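Storing two colours of blocks in one open metal bin: is it acceptable?

Posted in: Equipment and Storage > Shared Rooms
3 replies

Gumura

I am responsible for the upkeep of the practical room at a small training centre. Among the items in our care is a stock of rectangular blocks in two colours, dark green and brick red, used for sorting and layout exercises. The full stock is up to 500 pieces. The greater part is kept in lidded boxes on shelving, and a small working set is kept in a large grey open-topped bin with a metal floor, from which pieces are taken during sessions.

Three matters have been raised with me, and I should be grateful for the views of members who manage similar equipment.

First, the bin itself. The inner wall at the far side has a marked band of discolouration. The upper part of the wall is bright, but lower down it turns a brownish grey, and the boundary between the two is uneven. I have not been able to establish whether this is a stain, wear to a coating or the early stages of corrosion. The bin was already in the room when I took up the post and no purchase record has been found.

Second, whether the green and red pieces should be held together. Our written procedure says only that "blocks shall be returned to the bin at the close of the session" and is silent on colour. Some colleagues return the green pieces to one end and the red to the other. Others do not.
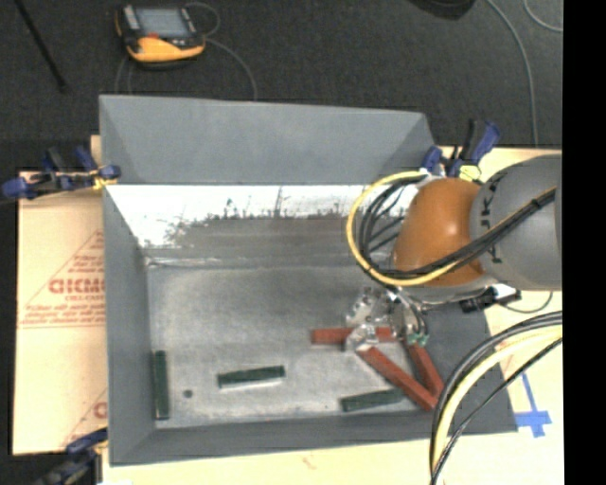 The working bin, with green and red blocks on the metal floor.

Third, noise. A block dropped on to bare metal makes a sharp sound that carries into the adjoining office. A request has been made for a liner. I have no objection in principle, but I would not wish to fit anything that traps moisture or makes the bin harder to clean.

I would add that the blocks are in sound condition and that replacement is not under consideration. The budget for the room is modest, and any purchase over 300 must be approved in advance, a process that is unlikely to be completed before September.

Advice on any of the above would be welcome. Advice on the discolouration is the most pressing.

Butura

I have managed stores of this kind at two sites and will take your points in order.

On the discolouration, I would advise against scrubbing until you know what you are dealing with. Please carry out the following in a quiet hour, preferably in the morning when the light is good.

Remove all the blocks and place them on a clean cloth. Wipe a small area of the affected wall with a soft cloth dampened with warm water and a little washing-up liquid. Dry it at once. If brown comes away on the cloth and the wall beneath is bright, you have ordinary soiling, and the whole wall may be treated in the same manner. If nothing comes away, draw a fingertip (gloved, if there is any roughness) slowly across the boundary. A step or ridge that can be felt suggests that a coating or film has worn through or lifted. A gritty surface with orange dust suggests rust, and in that case the bin should be withdrawn until it has been treated.

Your photograph shows dark marks rising from the edge of the discoloured area, and what looks to me like a creased line along the bottom, where the wall meets the floor. I cannot say from a photograph what that line is. You should examine it closely, as joints of this sort collect dust and moisture and are usually missed in routine cleaning. A dry, soft brush will reach further into a corner than a cloth.

There is also a small dark spot on the floor towards the left, among the green blocks. It may be nothing more than a mark. Please check it while the bin is empty.

Do not use wire wool or scouring powder. Both leave fine scratches which hold dirt, and the fragments shed by wire wool can themselves rust. Bleach should also be avoided on metal.

On colour, I see no practical reason to separate so small a set. Red and dark green are readily told apart by most users under good lighting. You should bear in mind, however, that some people have difficulty distinguishing precisely these two colours. Where any member of a group is affected, a divider or a second tray is a reasonable provision and need not cost very much. I would write this into the procedure so that it is not left to the discretion of whoever happens to be closing the room.

On noise, a loose mat of closed-cell foam cut slightly smaller than the floor will be sufficient. It should be lifted out and dried after each clean. It should not be glued down.

Jasidton

We use plain shelf liner, the rubbery sort sold by the roll. It is quieter and has given no trouble. It should be cut with scissors and replaced when it becomes dirty. I have no view on the wall.

Hubáček

I agree with the greater part of what Butura has written, but wish to qualify two points.

The first concerns the order of work. If a liner is to be fitted, the wall and the floor should both be dealt with beforehand and the bin left uncovered for at least 4 days. Any dampness remaining in the seam will otherwise be held there by the mat. We learned this at some cost with a set of storage trays, where a neat line of rust had formed around the outline of each liner by the time they were next lifted.

The second concerns the divider. A fixed divider in an open bin is a nuisance. Long blocks come to rest across it, smaller ones slide beneath it, and it must be removed for cleaning in any event. Two shallow trays placed side by side are preferable. If space does not permit, a strip of coloured tape on the outside of the bin at each end will indicate where the pieces are to be returned, and it costs next to nothing. For colleagues who cannot rely on colour, the tape should carry a written word as well. We adopted the latter arrangement for a stock of 1,000 mixed pieces and have kept to it.

As to the procedure, I would suggest the following wording, which may be amended to suit:

"At the close of each session, blocks shall be returned to the working bin and laid flat. Green pieces shall be placed to the left and red pieces to the right. The bin shall be emptied and wiped with a damp cloth once a month, and dried before the blocks are replaced. Any new mark, roughness or flaking shall be reported before the bin is used again."

The words "laid flat" are deliberate - blocks dropped in from height will mark a metal floor over time, and the noise of which your office complains is largely the same problem.

With regard to approval, a roll of liner and a reel of tape would ordinarily fall well within a consumables budget and should not need to wait for the process you describe. A replacement bin would be another matter, and I would not seek one until the test with the damp cloth has been done.

Gumura

I am obliged to all three members. The wall will be tested as Butura describes, and the liner deferred until the bin has been dried for the period Hubáček recommends. The proposed wording has been passed to my manager with one amendment, namely that the monthly clean be recorded on the sheet by the door. I shall post the result of the cloth test under this entry.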